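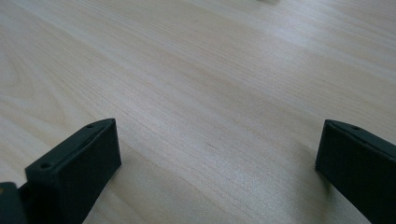 PRESS RELEASE
For use from July

Skiria Film Archive opens its collection of supporting players to the public

The Skiria Film Archive is glad to announce a new season of screenings and a free reading room, both devoted to the supporting actors of early sound cinema. The season has the title "Third Name on the Poster" and it will run for 3 months at the Letard cinema.

For many years the archive has collected material on the players who came to the screen from touring theatre and who rarely had the leading part. The collection now holds 2,000 studio portraits, together with contracts, theatre programmes and private letters. Until today it could be seen only by researchers who made a written request. From July, 400 of the portraits will be shown in the foyer of the Letard, and the letters may be read in the new room on the upper floor.

The screenings begin at 7 pm. Each evening has 2 films: one in which the actor has only a few minutes, and one in which the same actor was given a larger role. Between the films there is a short talk on the stage career of the actor. Several of the prints come from the Giáp collection, which was given to the archive last year and has been repaired in our own workshop. Some prints still have marks and missing frames, and we ask our visitors to be patient with them.

The silent titles will have live piano. All other films are shown with their original sound and with English subtitles for spectators who are hard of hearing.

A printed guide to the season is published by Piler. It contains a list of known roles for each actor, including the roles without screen credit, and it is on sale at the box office. Readers who find a mistake in the list are invited to write to us, so that it can be put right in the second printing.

Tickets can be bought at the Letard box office from 5 pm on each day of screening. Entrance to the foyer and the reading room is free.

Press contact: Press Office, Skiria Film Archive. Portraits for publication are available on request.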